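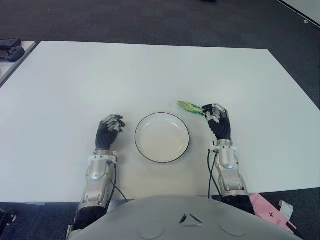

Figure 3. Round white plate with a thin black rim, on a white table.

3.2 Plate size and portions served

Canteen records from Ternomham covered 3,060 lunches, of which 390 were left out because the tray weight was missing. Diners chose their own plate and served themselves. Those using the rimmed plate took smaller portions of potatoes and rice, but the amount of vegetables did not change. A repeat in February at the Groler site gave the same pattern – although only 262 meals were weighed there.
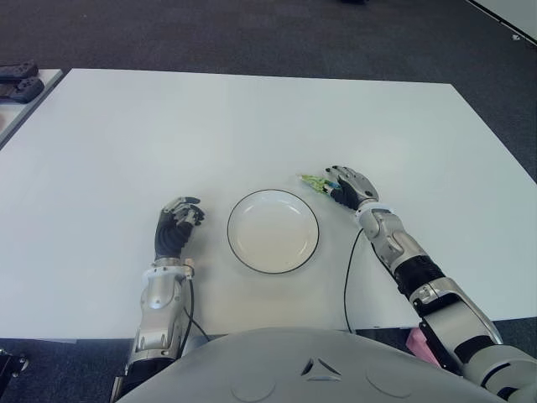
Figure 4. Rimmed plate, empty, showing the shallow well and flat brim.

Leftovers were weighed by food type. Bread was not included, as most diners carried it on a napkin. Second helpings were added to the first.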